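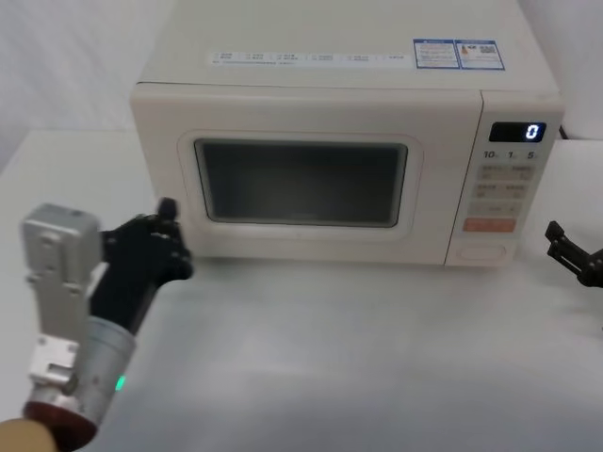 台式微波炉安全检查表（附逐项备注）

一月　Lautaro Ibarra
阅读 3,835　转发 17　评论 2

适用范围：Wistham 楼内茶水间、样品间及会议层使用的台式转盘微波炉。嵌入式机型、带烧烤管的机型另用表格。本次填写对象为资产编号 442，奶白色外壳，门在左、控制面板在右，放置于白色台面。检查由 Drerker 设备组执行，复核人 Cristóbal Montecinos。

本表共 17 项，每项判定为“合格”“待整改”“停用”三者之一。判定栏后面的备注是现场写的，措辞未统一，录入时只改了错字。第 4、5、6 项任意一项判为“停用”，整机立即断电挂牌，其余项目不再继续。

一、断电前的外观检查

1. 机身位置与台面
检查内容：机器四脚全部着台，推动顶盖一角不晃动；台面无下陷、无鼓包；机身前缘不超出台面边缘。
判定：合格。
备注：用手掌压顶盖的四个角，每个角压两次，没有翘动。台面擦拭后未见烫痕。机器如被移动过，本项须重做，检查日期另记一行。上一轮有一台机器前脚悬在台面接缝上，开门时整机会向前点头，当时判的是待整改，换位置之后才放行。

2. 通风间距
检查内容：背面、两侧及顶部与墙面或柜体之间的距离，以该机说明书给出的数值为准。
判定：合格。
备注：说明书找不到时，向 Drerker 资料柜索取复印件，不得凭经验填写。柜体内放置的机器要把柜门打开后再量，柜门关闭状态下使用的一律判为待整改。量的时候从外壳最突出的地方起算，背面如果有凸出的隔离块，从隔离块末端量到墙没有意义，要量外壳。

3. 标签与警示贴
检查内容：顶盖前缘的说明条、警示贴是否齐全，有无翘边、遮盖、涂改；铭牌是否可读。
判定：合格。
备注：顶盖前缘有一条窄长的白色说明条，分成几段，印小字和小图标。说明条右边并排两张蓝框贴纸，左边一张有蓝色标题和几行细字，右边一张带橙色的小图形，还有一个类似二维码的方块。两张都在，本表不抄录贴纸内容。铭牌位置各厂不同，读不到铭牌的机器先查背面，再查门框内侧。

清洁人员习惯用含酒精的湿巾擦顶盖，油墨会慢慢变淡。字迹不能辨认时申请补贴，旧贴不要揭。揭旧贴会带下漆层，以后贴什么都翘。Nasrallah 茶水间那台就是这样，现在顶盖前缘有一块发黄的胶印，三次擦拭都去不掉。

二、炉门与联锁

4. 炉门外观与铰链
检查内容：门板无裂纹、无变形；观察窗玻璃无缺口；铰链无松旷；门全开后能自行停住，不回弹、不下坠。
判定：合格。
备注：门向左侧打开。检查铰链时一手扶住机身，一手握门的外缘，轻轻上下提。有可感觉到的上下行程即判停用，不要试图拧紧铰链螺钉后继续使用，铰链螺钉属于维修范围，动过之后要重测泄漏。门框与门板之间的缝隙应上下一致，用纸片沿门缝插一圈，松紧差别明显的地方用铅笔在表上标出方位。

观察窗内侧的金属网或孔板如有破损、锈穿、烧灼点，不论大小，按停用处理。

5. 门密封面
检查内容：门板内侧与炉体前框的接触面清洁、平整，无残渣、无掉漆、无锈蚀。
判定：合格。
备注：接触面用微湿的软布擦一圈，再用干布擦一圈。不得使用钢丝球、刮刀、去污粉。发现焦化的食物残渣，先用湿布敷软后擦除，擦不掉的记待整改。

很多人擦炉腔而不擦前框，油渍就在门的接触面上积成一圈黄边。它薄的时候看不出影响，厚了以后门关不严，微动开关的行程也跟着变。每周五下班前的例行擦拭应当包含前框，这一点在清洁单上已经单列。

6. 门钩孔与联锁开关
检查内容：炉体前框上的门钩孔内无异物，孔边无磨损；门钩完整；门未关严时不能启动；运行中开门，微波立即停止。
判定：合格。
备注：前框右侧有两个小的黑色长方孔，一上一下，靠近控制面板。用手电照孔内，看有无碎屑、牙签、纸片。不得用金属物探入孔中。

联锁试验的做法：炉内放一杯水，关门，启动，运行期间开门，确认磁控管工作声和风扇声的变化，记录显示是否暂停；再把门虚掩到将扣未扣的位置，按启动，应无反应。两步各做三遍，三遍结果须一致。只要有一遍不一致，判停用。
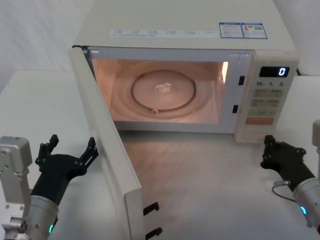 Catalina Cáceres：虚掩那一步建议写清楚力度。两个人做同一台机器，一个人判合格，一个人判停用，后来发现后者把门压得太近，门钩已经进了孔一半。我的做法是门板碰到前框后退开一指宽，松手，让门自己停在那里，再按启动。

按上述意见修改：虚掩位置以“碰到前框后退开一指宽”为准，松手后操作。本次检查已按修改后的做法重做，三遍一致，结论不变。

三、炉腔内部

7. 腔壁
检查内容：顶壁、侧壁、后壁及底面涂层完整，无起泡、无剥落、无打火黑点。
判定：合格。
备注：腔壁光滑，浅色，炉灯亮时整个内腔呈暖橙色，颜色偏黄偏橙时细小的锈点不易辨认。须另用白光手电斜着照一遍，手电与腔壁的夹角越小，起泡越容易看出来。重点看底面与侧壁相接的圆角，以及转盘边缘下方。发现黑点，用指甲轻触，有凹坑的记录位置并判停用，表面污渍擦除后复看。

8. 波导盖板
检查内容：盖板在位，无油污浸透，无烧焦，无缺角。
判定：合格。
备注：盖板位置因机型而异，先查说明书再找，别把通风格栅当成盖板。云母片类的盖板只允许轻擦。油污浸透的盖板通电后会打火，打火痕迹通常从一个角开始。需要更换的，由维修人员按原规格裁配，不接受用包装硬纸板代替的临时做法，两年前 Grullow 仓库那边出现过一次，机器整台报废。

9. 通风格栅
检查内容：格栅孔无堵塞、无变形；运行时有气流。
判定：合格。
备注：右侧内壁靠上有一列竖排的小槽。炉灯亮着的时候这一列很显眼，光从槽口透出来，堵住的槽会比旁边的暗，可作为初看的办法。最后仍以手电复看为准。槽口若有油絮，用干毛刷顺着槽的方向刷，刷下来的碎屑用湿布收走，不要吹。

气流检查在运行结束后进行，把一条薄纸放在外壳排风口处看是否被吹动。风扇停转但机器仍能加热的情况属于停用。

10. 玻璃转盘
检查内容：盘面无裂纹、无缺口，盘边光滑；放入后居中，不倾斜。
判定：合格。
备注：转盘是透明圆玻璃盘，外缘凸起，里面还有一圈较小的凸棱。裂纹最常从外缘开始，取出后平放在叠好的布上，对着灯转一圈看边。手指顺外缘摸一圈，戴薄手套。凸棱内侧容易积干掉的汤渍，擦净再看，汤渍的边线和细裂纹在反光下很像。

盘中心附近有几处亮点时，先用干布擦一遍再判断，可能是中心轴座的反光，也可能是水滴，擦过以后还在的就照原样记录。转盘清洗后须完全擦干再放回。刚加热完的玻璃盘不得冲冷水。

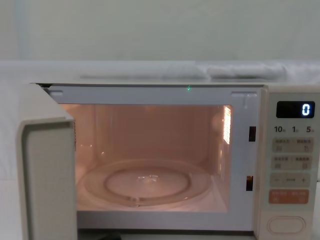 11. 滚轮环与中心驱动轴
检查内容：滚轮环完整，各滚轮能自由转动；驱动轴与转盘底部啮合；轴孔周围无积液。
判定：待整改（已于当日完成）。
备注：滚轮环套在玻璃盘下面，隔着玻璃可以看到一圈深色的轮廓。取下后逐个拨动滚轮，有一个滚轮转动发涩，轴上缠了细纤维，清除后恢复。本项因此记为待整改，整改后复查通过，时间为上午同一班次内。

滚轮涩住后，转盘会一跳一跳地转，使用者多半以为是电机坏了。报修单里写“转盘卡顿”的，先拆滚轮环看一遍再派维修。积液从驱动轴孔渗下去会腐蚀转盘电机，渗漏痕迹在底面呈一圈褐色环，本机无此痕迹。

12. 炉灯
检查内容：开门亮、运行时亮，亮度稳定，无频闪；灯罩在位。
判定：合格。
备注：开门时炉灯点亮。部分机型开门不亮灯，属于设计，填表时注明“机型如此”，不判不合格。灯泡更换须断电并拆外壳，由维修人员进行。

四、控制面板

13. 显示屏
检查内容：待机显示正常，笔画无缺；无水汽；无乱码。
判定：合格。
备注：待机时黑色显示窗右端显示一个“0”，蓝白色。缺笔画要看全部数字，设定时间时从最短调到最长，沿途看每一位。只看待机的“0”查不出中间那一横缺失的情况，这个错误去年在表里出现过，复核时退回重做。

14. 按键
检查内容：各键有反应，无粘连，无连击；面膜无破口。
判定：合格。
备注：显示窗下方印有“10”“1”“5”三个时间标记，每个后面跟一个小字；再往下是浅色薄膜键，前两排每排两个键，第三排是一个较宽的键。逐键按下，每键一次，看显示变化与所按键是否对应。键面印字磨掉但功能正常的，记备注，不影响判定。面膜出现破口的，蒸汽和油会从破口进去，按待整改处理，破口处不得贴胶带。

按键检查在炉内放有一杯水的状态下进行。误触启动时炉内有负载，不至于空烧。Thoa La 在复核意见里要求把这一句从附录挪到正文，已挪。

五、通电与负载

15. 电源线与插座
检查内容：线身无压痕、无硬化；插头无变色；插座有接地，且为专用回路。
判定：合格。
备注：运行一个加热周期后停机，拔下插头，用手背靠近插脚感受温度，明显发热者判停用，同时报插座检修。同一插座上接有烧水壶或咖啡机的，一律要求分开。接线板供电不接受，接线板上带开关指示灯也不接受。电源线从机身后面绕过时不得压在脚垫下面。

16. 微波泄漏测量
检查内容：用经校准的泄漏仪沿门缝、观察窗、门轴侧、面板侧扫描，炉内负载为水，读数不超过适用标准限值。
判定：合格。
备注：测量前核对校准标签是否在有效期内，过期的仪器不得使用，哪怕读数看上去正常。探头垂直于被测面，移动要慢，仪器有响应时间，扫得快会漏掉窄的峰值。门的四角各停留一次。读数填最大值，并注明方位。测量过程中换水，水温升高后负载条件变化，一杯水不要反复用。

门把外缘向外轻轻拉着再测一遍，门在受力状态下的读数也要记录。两次读数差异大的，回到第 4 项重新检查铰链。

手机、对讲机放在远处。纸质表格可以放在手边，平板电脑不行。

17. 顶面与周边杂物
检查内容：运行期间顶面不得放置物品；排风口前无遮挡；周边无可燃物。
判定：待整改。
备注：顶面搭有一块折叠的白布。布本身干净与否与本项无关，运行前应取下，挂到布架或放入抽屉。同类情况在楼内很普遍，常见的还有纸巾盒、面包袋、外卖宣传单。 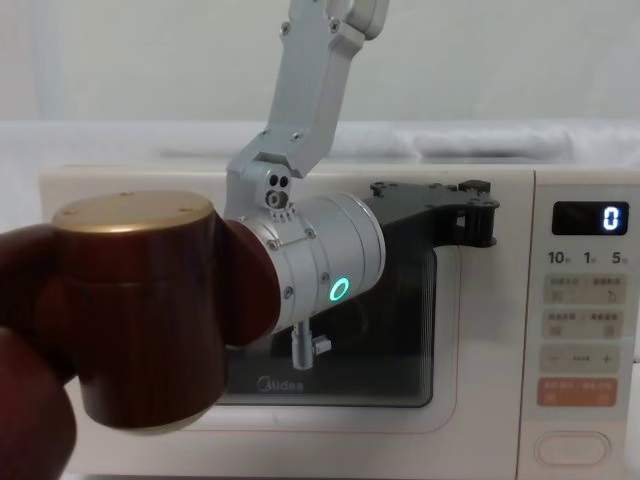 整改要求写给使用部门，由使用部门自行安排，设备组只负责下次复查。要求如下：擦拭用的布用完离开机身；顶面不作为置物面；排风口所在的一侧不堆纸箱。复查时只要再次发现顶面有物，记录照旧，不作口头提醒后放行的处理。过去几轮都是口头提醒，表上留不下痕迹，下一任检查人员看到的是连续合格，与现场对不上。

顶面有排风孔的机型，本项直接升级为停用，取下覆盖物并冷却后方可恢复。无排风孔的机型按待整改处理。判定前先确认机型，确认不了的按有排风孔处理。

检查结论

资产编号 442：第 11 项待整改已关闭，第 17 项待整改未关闭，其余各项合格。允许继续使用，使用条件为运行时顶面无覆盖物。下一次例行检查按季度计划进行，期间若发生跌落、进水、打火、异味中的任何一种，提前检查，且从第 1 项开始全部重做。

填表说明

检查顺序不可打乱。先外观，后联锁，再进炉腔，最后通电测量。联锁试验虽然需要通电，仍放在第二部分，理由见首页：联锁不合格的机器没有继续检查的必要。

“合格”栏不得用对勾代替，须写字。对勾在复印件上与划痕分不清，去年归档的表里有几页至今无法确认。备注栏不允许写“同上”“正常”“无”。没有可写的，写检查时所用的办法，例如用什么布擦、用什么光照、做了几遍。

涂改处由填表人签名，不用修正液。复核人不得与填表人为同一人。

工具清单：白光手电、薄手套、软布若干、干毛刷、薄纸条、铅笔、卷尺、校准有效期内的泄漏仪、耐热水杯。卷尺为金属材质，通电前收起，不得放入炉腔。水杯用无金属描边的，杯口描金的不可用。

清洁剂只用中性洗涤剂稀释液。炉腔内有异味时，可用一碗加了柠檬片的水加热后静置再擦，碗里放一根木筷，防止水过热突沸。取碗用隔热手套。此法只除味，不作为整改手段，第 7 项发现涂层问题的机器不做。

归档：纸质原件放 Drerker 档案柜，扫描件传共享盘，文件名以资产编号开头。泄漏读数另抄入年度汇总，汇总由 Cristóbal Montecinos 保管。

评论（2）

Milagros Domínguez
第 10 项里玻璃盘放在布上看边，能不能补一句布下面要是平的？我们这边有人放在沥水架上看，盘子滑下来磕了一个小口，检查把合格品检查成了不合格品。另外备用转盘的直径要和底部啮合的形状一起核对，直径对了、啮合不对，照样转不起来。

Lautaro Ibarra
已补到下一版：“平放于台面，下垫叠好的布”。啮合形状的核对放进备件领用单，本表不重复。领用单上请把旧盘底面朝上拍一张附上，库房按图找。

相关内容
· 茶水间电热水壶检查表：底座触点与防干烧
· 冰箱门封条纸片测试记录格式
· 泄漏仪送检期间的替代安排
· 台面插座分路改造：Wistham 三层
· 抽油烟机滤网拆洗步骤与晾干要求
· 每周五清洁单（含微波炉前框擦拭）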